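마흘랑구(Mahlangu) 공유주방 식기·과일 제공 사업 중간보고
수신: 게레티(Geletti) 기금 담당자
작성: 리젤 제이컵스(Lizelle Jacobs)

4월까지의 진행 상황을 보고드립니다. 먼저 말씀드리면, 지난 보고서에 적었던 낙관적인 전망은 이번에 그대로 옮기기 어렵습니다.

1. 식기 교체
지원금으로 구입한 분홍색 접시 100장은 모두 입고되었습니다. 납품처 브레르코(Brerko)는 넓은 테두리 덕분에 과일이 굴러떨어지지 않는다고 설명했습니다. 가운데가 얕게 들어간 모양이라 사과 한 알 정도는 무난히 놓입니다. 다만 이 접시로 바꾸어서 과일 섭취가 늘었다는 근거는 아직 없습니다. 이용자 설문에서 "보기 좋다"는 답이 많았으나, 보기 좋은 것과 먹는 것은 별개의 항목으로 집계해야 한다고 봅니다. 기존 흰 접시를 그대로 썼을 때와 비교한 자료도 없습니다.

2. 과일 제공
사과와 청포도를 기본 품목으로 정했습니다. 계획서에는 일곱 품목을 적었으나 보관 공간과 단가를 따져 보니 무리였고, 현재는 두 품목만 운영합니다. 사과는 통째로 내면 남기는 사람이 많다는 의견이 있어 잘라 내는 방안을 검토했습니다. 그런데 자르면 색이 변하고 손이 더 갑니다. 어느 쪽이 나은지 저로서는 판단을 유보하겠습니다.

3. 상차림 지침
저스토탄스(Justotance)에서 받은 상차림 지침은 여섯 쪽 분량입니다. 접시를 먼저 놓고 과일을 나중에 올리라는 내용에 한 쪽을 다 쓰고 있는데, 이만한 비용을 들일 자료였는지 의문입니다. 후반부의 세척과 보관 항목은 쓸 만하여 그 부분만 주방에 비치했습니다.

4. 예산
식기 항목은 집행을 마쳤습니다. 과일 항목은 품목이 줄어 잔액이 남아 있습니다. 이를 다른 항목으로 돌리지 않고 하반기 구입비로 이월하고자 하니 승인 여부를 회신해 주십시오.

5. 다음 기간 계획
접시를 추가로 구입하자는 제안이 들어와 있으나 저는 반대합니다. 남은 과일의 무게를 기록하는 일부터 시작하고, 그 수치를 본 뒤에 다시 논의하겠습니다.
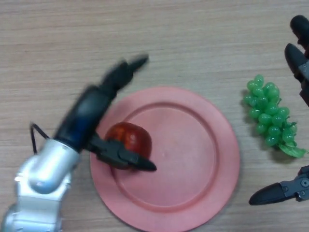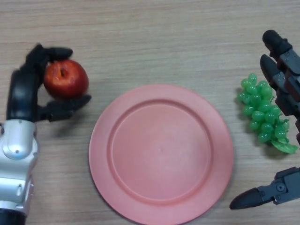

나무 상판 위의 분홍색 접시와 빨간 사과. 청포도는 두 사진 모두.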